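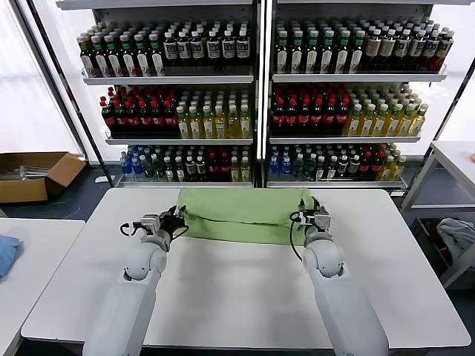 *Light green cloth on the white table, partly folded.*

# vesora-folds

Written guidance and labels for folding short-sleeved tops on a table. Maintained by Noreen Ní Bhriain and Todor Obradović. Last proper edit May 28, 2020.

## What the labels claim

Every still gets one state. There are 4 of them:

| label | meaning |
|---|---|
| `heap` | no clear outline to the garment |
| `spread` | outline readable, nothing turned in |
| `partial` | at least one deliberate fold, not a finished bundle |
| `bundle` | roughly square or oblong, sleeves not sticking out |

I'm not convinced that `heap` and `partial` are always two different things. A shirt folded once and then dragged looks very like a shirt that was dropped. Hedvig Hägglund and I labelled the same 50 stills separately, and most of our arguments were over that one boundary. Her rule was to look for a straight edge. Mine was to ask whether I'd have to start again. Neither rule is written into the labels, so treat `partial` with suspicion.

There is no label for "well folded". We had one until October and took it out. It mostly recorded who was labelling.

## The fold we describe

`folds/polo.md` gives the usual shop method:

1. Lay the shirt face down and smooth it from the middle outwards.
2. Turn one side in, then bring its sleeve back along the fold.
3. Do the same on the other side.
4. Bring the hem up towards the collar.
5. Turn the bundle over and straighten the collar.

The older Davonero sheet, kept in `folds/old/`, says this gives a flat collar every time. It doesn't. If the placket is unbuttoned the collar rolls whatever you do, and the sheet never mentions buttons.

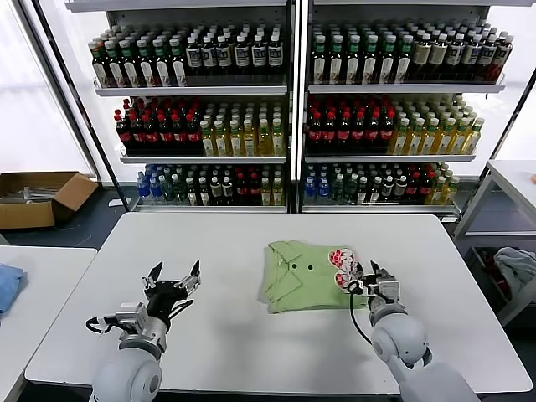 Thick collars are worse, and I'd want to see the method tried on a proper rugby shirt before believing any of the wording about "all knitted tops". Until then the file says polo shirts and T-shirts only. Pull requests that widen it will need more than an assurance that it works at home.

## Things to watch for

- **Collar up or down.** `collar_visible` means you can see it. It says nothing about whether the shirt is the right way up.
- **Colour names.** "Green" covers everything from lime to bottle. Don't sort on it.
- **Background stock.** Bottled drinks on the shelves behind the table are not labelled, and I wouldn't trust anyone's guess at flavours from the caps.
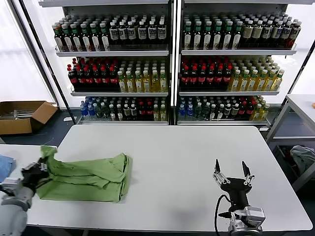 - **Creases.** We tried scoring them from 1 to 5 and gave up. A crease and a shadow get the same score too often. The column is still in `old_scores.csv` – please don't revive it.
- **Time taken.** Not recorded. Anyone quoting a folding time from this set has made it up.

## Open questions

Colm Lynch thinks step 5 should be dropped for anything going straight into a drawer. Possibly. Todor wants `bundle` split by shape, and I've asked him for a definition that survives a second reader.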